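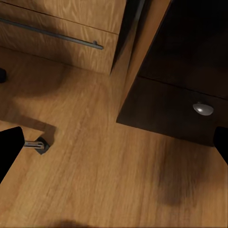 Lucie, your question about beeswax took me right back to my aunt's kitchen on Thibodeau Road, where the smell of the stuff met you at the door every January! I've gone back and forth on wax versus oil for years, and I'll tell you where I've ended up, for whatever it's worth. Oil first, wax much later, and only on pieces that don't get wet hands on them. Age and finish do more to the color than people expect. You can have a honey-colored cabinet standing next to a dark-stained one, with a light oak-toned floor under the pair of them, and that light one will show every greasy thumbprint long before its neighbor does. So I go easy on the wax with anything pale, and I wipe down the drawer fronts near the handles more often than the rest.

On Tue, Lucie Cloutier wrote:
> Hello all, I inherited a pine blanket chest from my
> grandmother and it looks terribly thirsty. The lid is the
> worst. Would you put beeswax straight on, or does it want
> something else first? Wayne told me to sand it but I'm
> scared to.

Please don't sand it, Lucie (sorry, Wayne). At least not until you've washed it. Warm water, a drop of dish soap, a cloth you've wrung out hard, and then leave it alone for 4 days with the lid propped open. My own chest came up so much nicer after that that I put the sandpaper back in the shed. Then a thin coat of oil, and I do mean thin, rubbed in along the grain and wiped off again before you go and have your supper. Lay the rags out flat outdoors to dry, please, since oily rags in a heap can catch fire all by themselves.

If the inside smells musty, leave it bare in there. Oil shut up in a chest goes sour, and your blankets will let you know about it.

Francine, did you ever find the lid hinges you were after? I have a pair in a coffee can that might do, a little rusty but they swing fine, and you're welcome to them if you'll pay the postage.

Warm wishes to everybody, and do write back when the first coat is on, Lucie!

Normand Vachon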